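Wood-Look Floors: Your Questions

Can I mop them?
Yes, of course, though please wring the mop out well first — a damp one does the job, and a soaking one can leave water sitting in the seams for hours.

How long should the boards rest before they go down?
We like to give them 50 hours in the room where they'll live, and a little longer if you're laying them in February with the heat running.

Do you sell samples?
We do, and Lamduan Chaiyaporn at our Jutitz shop will happily mail you up to 16 of them!

Will a dark floor look right next to a brighter room?
Many of our customers love it, but do try a sample by the doorway first.

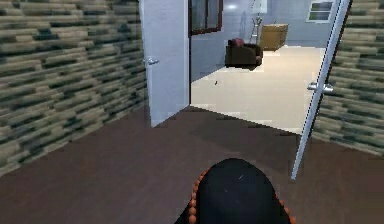
Dark brown wood-look flooring at a doorway.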